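Notebook, two-arm cell, August

Morning. Went back over the cell rules before starting the tray runs again. The version taped inside the cabinet door is old and still has the section on the single-arm setup. Took it down. Working from the Galitside draft now, with my changes below. Snædís Sveinbjörnsson has the same draft and will mark hers up separately, then we compare.

Speed. The draft says reduced speed "whenever a person may be near the table." Too loose. Two people will read that two ways. Changed to: reduced speed any time the cell is not closed and the operator has not called clear out loud. Full speed is for closed runs only. No one changes the speed limit in the config file by hand. If you think it needs to change, write it here first and get a second set of initials.

Stop button. Test at the start of every session and after every restart of the controller. Both arms, one at a time, then together. A test means the arm is moving when you press it. Pressing it on a parked arm tells you the button clicks and not much else. I found three sessions in this book with "e-stop ok" and no note of which arm. Write which arm.

Handoff zone. This took most of the morning. The Potgieter planner treats the middle of the table as shared space and lets both arms in as long as the predicted paths clear each other. The paths do clear, but the planner doesn't model the cables, and it has the brackets as plain boxes. New rule: one arm owns the middle at a time. The other one holds at its open-gripper pose until ownership is released in the log. It costs some cycle time. Fine for now.

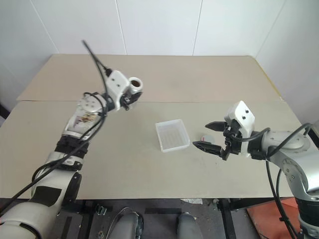

Ownership is a software flag at present and I would like it to be more than that. Clarari has a zone monitor that reads joint positions separately from the planner. Asked for the manual. Until then the operator watches the flag on the screen and stops the run if both arms show as owner. Two such cases in the last log, both on startup, before the first move. Probably the flag isn't cleared on exit. Opened ticket 127 for it.

Cables. Check by eye before power-up, then jog each wrist slowly through its full range and watch the slack. What I want in the notes is where it gets tight, with the joint angle. "Cables fine" is no use to the next person. Nothing gets tied to a moving link with a zip tie alone. Use the sleeve, then the tie over the sleeve.

Table. Anything on it that is not part of the task gets written down or removed before the run is labeled. If a run starts with an extra item on the table, finish it and tag it "extra item." Do not reach in. We lost a good set in the spring from people tidying up mid-run.

Seam between the boards: check with a straightedge at the start of the week. If one board sits higher than the other, a low approach across the join can catch a fingertip. Draft doesn't mention this. Added.

Log counts. Dratach wants grippers inspected every 3000 cycles. I am setting ours at 1000 until we know how the fingers wear. Counter on the left arm reads 2355, so it is past due under the new number. Counter on the right was reset during the firmware update and I don't trust it. Treat it as past due too. Inspect both before the next closed run. Check finger play, screw torque, and connector seating, and enter each one separately.

2:40 pm. Snædís came by with her copy. We agree on speed and on the handoff zone. She wants the stop test logged by the controller instead of by hand. I'd keep both, at least until the controller clock is fixed. It was off again today. She also pointed out that the draft has no rule for who can clear a fault. Added: whoever was operating when it faulted writes the line in this book, then clears it. If that person has left, the cell stays down until they've been reached.

To do:
Gripper inspection, left and right.
Chase the Clarari manual.
Look at flag clearing on exit.
Print the new rules once both sets of initials are on them, and put them on the cabinet door.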